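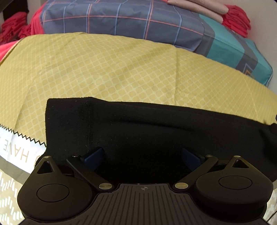 Figure 1. Hand-held gripper with a black terry towel, on a yellow cloth with a pale lattice print; other folded textiles behind.

4.2 What the Budget Left Out

Our purchasing plan was written in October, before any of us had folded a towel for science. It gave most of its length to the arm, a page to the hand-held grippers, and a single line to cloth. The line read "misc. textiles, 100." We have kept it as a reminder.

The arm was the easy part. Kostden quoted a price, we winced, and the price stayed where it was. The grippers came from Trondden at 586 dollars each, and we ordered 2, on the theory that one would always be in working order. The theory did not cover finger pads, which are sold separately and priced as if someone at Trondden had met us.

Textiles behaved differently. A policy trained on one kind of towel learns that towel very well, so the Kashindye set needed terry, plaid, ribbed knits and prints, in dark and bright colors (Figure 1). Black terry on a patterned cloth is the sort of pairing we wanted more of. It is also the sort of thing a purchasing office sends back with a question mark. By the end of collection, cloth and its storage had reached 2,000 dollars, most of it in small receipts.

We therefore suggest that groups planning similar work budget per demonstration hour, with pads, screws and fabric in the same column as operator time. The Fukard spreadsheet, which we used for the second round, does this and is ugly but accurate. It also has a row for laundry. We left that row blank at first and filled it in later, in a smaller font.

One cost remains hard to place. Folded stock takes up shelf space, and our lab charges for shelf space by the month. The arm, once bolted down, is billed as furniture.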